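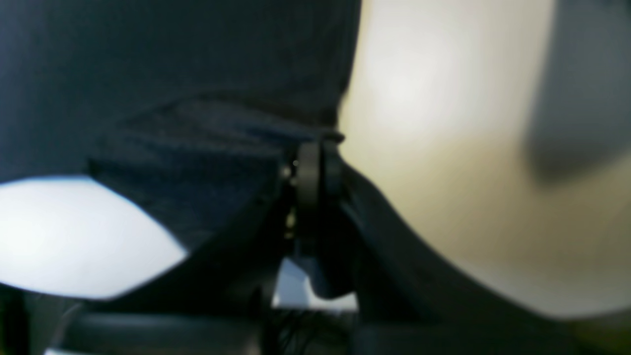 *Dark navy fabric with a folded band.*

# Uniform and Linen Service: Frequently Asked Questions

Stukell supplies and launders workwear for member organisations in Resville and Torvik. The answers below apply to all standard accounts.

**What is the minimum order?**
Ten garments per delivery address. Accounts with more than 200 garments in circulation are assigned a fixed collection time.

**How should soiled items be returned?**
Place items in the bags supplied, with pockets emptied and name badges removed. Bags must not exceed 10 kg.
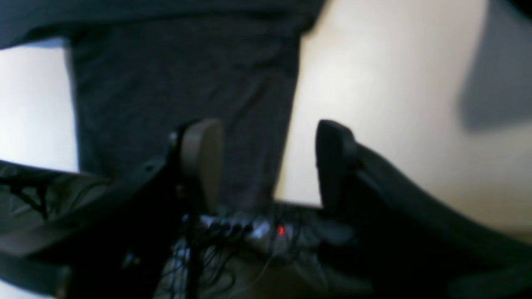

Items contaminated with paint, solvent or adhesive must be bagged separately and labelled. They are assessed on arrival and may be charged at replacement cost.

**Can dark colours be washed with whites?**
No. Dark garments are processed in their own load using Puris, our low-temperature programme. Some fading is to be expected after 50 washes and is treated as fair wear.
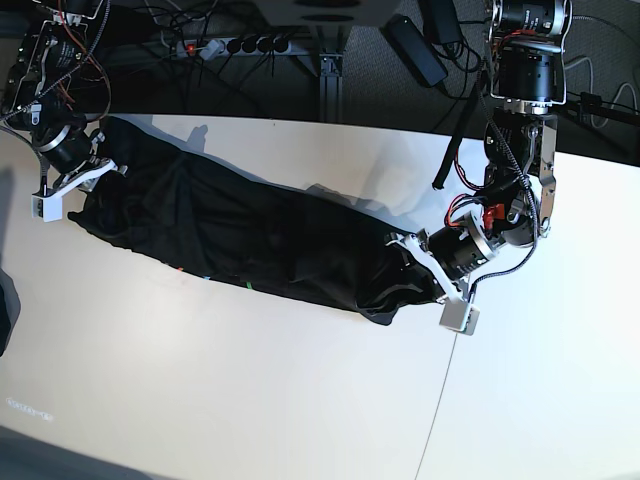 One account holder in Torvik asked whether faded shirts could be re-dyed instead of replaced; re-dyeing is not offered, as colour cannot be matched across a set.

**How do I report a missing garment?**
Lodge Form 612 before the next scheduled collection. Please quote your account code and the garment size.

**Are garments returned folded or on hangers?**
Shirts and T-shirts are folded. Jackets and trousers are returned on hangers, which remain the property of Stukell.
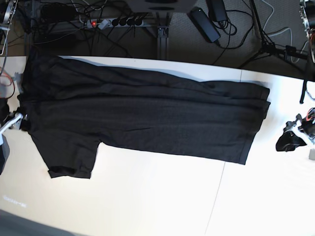

*Black short-sleeved T-shirt, apparently folded lengthwise.*

**Is the service suspended over the holidays?**
Collections are reduced in December. Revised times are sent to account holders in November.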